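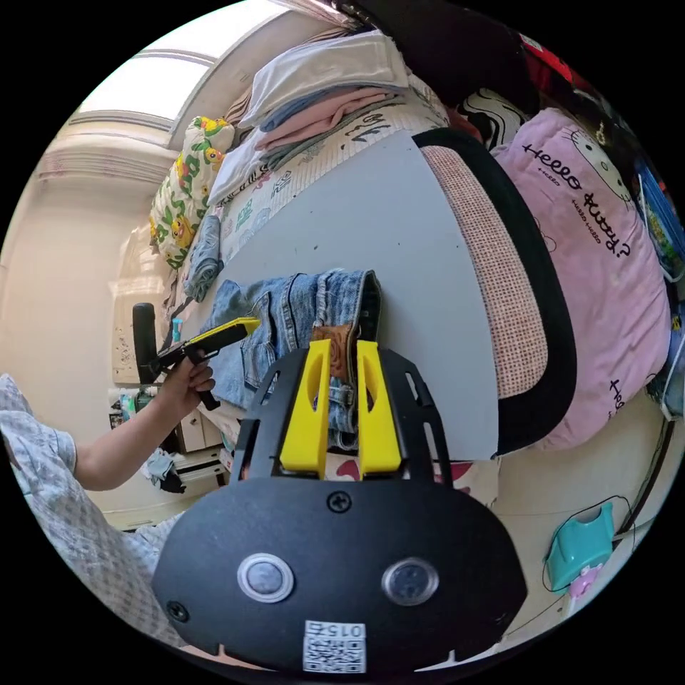 About Burkby Pipe & Leaf

Burkby Pipe & Leaf is a small online magazine for people who smoke a pipe or a cigar and like to read about it. We started as a letter by e-mail to 62 readers, most of them customers of one shop in Flarkby. The shop is closed now, but many of these first readers are still with us, and some of them write to us every month.

What we publish

We publish reviews, visits to shops and factories, and longer articles about the history of the trade. A new review comes every Monday. The longer articles come when they are ready, and we prefer to make the reader wait a little than to print something with mistakes in it.

We have now around 400 reviews in the archive. All of them are free to read, also the old ones, where our opinion has sometimes changed. We do not delete an old review. If we smoke the same blend again and think differently about it, we write a second review and put a link between the two.

How we review

Each cigar is smoked at least two times, by two different reviewers, before we give a score. For pipe tobacco we ask for one full tin, and the reviewer keeps it for 30 days and smokes it in more than one pipe. The score goes from 1 to 20. We know that other magazines use a scale to one hundred, and readers ask us often to change. We have discussed it and we stay with our scale.

We buy most of what we review. When a maker sends us samples, this is written in the first line of the review. The maker does not see the text before it is published and cannot ask us to take it down. If there is an error of fact, for example a wrong wrapper or a wrong ring size, we correct it and mark the correction at the end of the page.
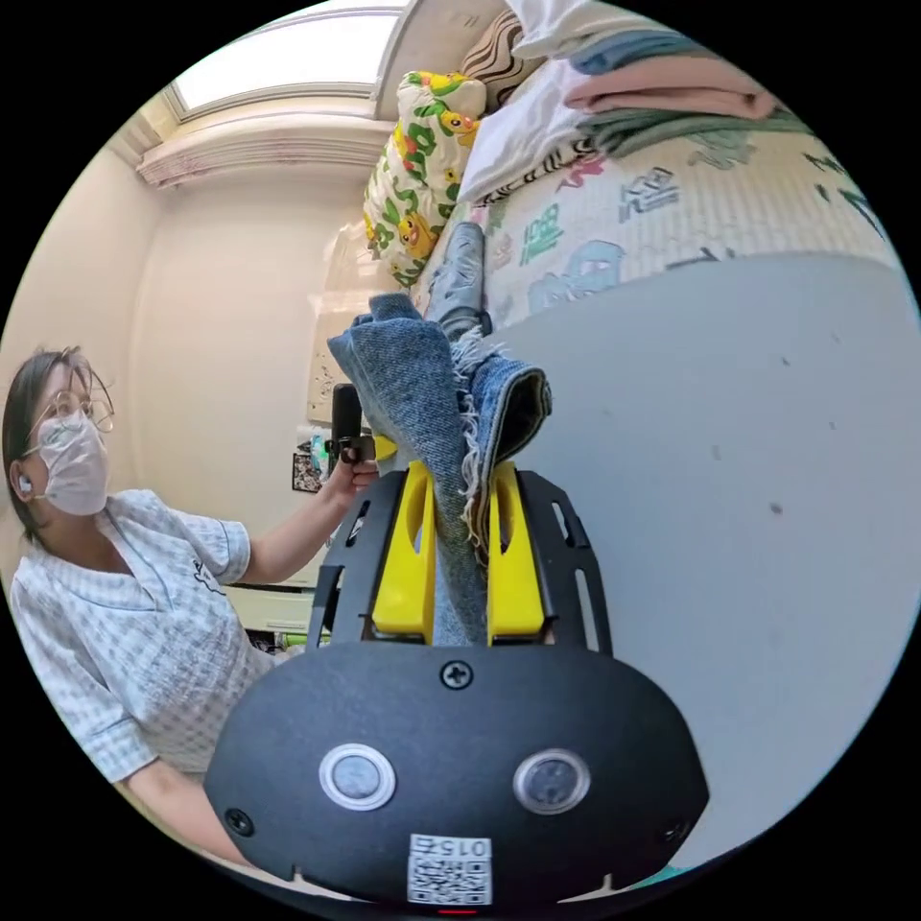

Our columns

The Esfahani Column is our oldest one. It is about water pipes and the tobacco made for them, a subject which gets little space in English. The Ukov Notes are about pipe making: briar, stems, repair and cleaning. This column gets the most letters, usually with a question about a burned rim or a stem that turned green. Please send a photo with such questions, it helps very much.

In February each year we publish our reader list, with the blends that you have voted for. The editors do not vote.

Advertising

We accept advertising from shops, makers and importers. Advertisements are always marked. An advertiser gets no review in exchange, and the person who sells the advertising space does not write reviews. We do not sell the addresses of our readers to anybody.

Who can read us

This site is for adults of legal smoking age in the place where they live. We do not sell tobacco, and we cannot help you to order it from another country. Smoking is harmful to health, and we ask our readers to be polite to the people near them who do not smoke.

Write to us

Letters are welcome in English or German. We answer all of them, but in the weeks before the reader list it can take longer. Shops that wish to be in our directory can use the form on the contact page. The listing is free.

This page was last changed on December 2, 2021.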